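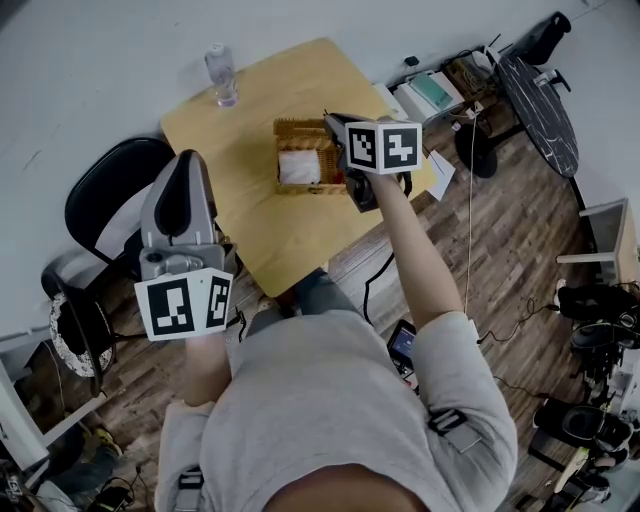
Questions we hear about cats and their people

Does my cat know her own name?

Very likely, yes, although whether she feels like doing anything about it is another matter! Most cats pick out their name from other words once they have heard it often enough at dinner time. Look for small signs, such as an ear turning your way or a twitch at the end of the tail. Nele Wuyts, who answers most of our mail, has a cat called Joma who will swivel one ear and go straight back to sleep, and we count that as a yes.

Why does my cat blink slowly at me?

A slow blink usually means a cat is relaxed in your company. You can try it back – soften your eyes, close them for a moment, then open them and look a little to one side. Please don't stare while you wait for an answer, as many cats find a long, direct look rather rude.

Can cats tell when I'm upset?

They certainly notice changes in your voice, your face and your daily habits. What they make of it all is harder to say, and we'd be fibbing if we told you anyone had the full answer. Some cats come closer when their person is having a bad day and some go off and sit under the bed, and neither one loves you any less.

My cat only purrs for my husband. Is it me?

Oh, we get this one a lot, and please don't take it to heart. Cats often settle on whoever sits still the longest. Try reading in the same chair for an hour in the evening and let her come to you. Khải Bạch wrote to us in January after 2 months of this, and he now can't get up to make tea.

Does purring always mean a cat is happy?

No. Cats may also purr when they are frightened, hurt or unwell. If the purring comes with hiding, fast breathing or a refusal to eat, call your vet the same day.

Can I send you a story about my own cat?

Please do, we love them! Try to keep it under 1000 words, and tell us how old your cat is and how long the two of you have lived together. Yaroslav Nechyporuk reads every letter himself, so a reply can take a few weeks, and longer over the holidays.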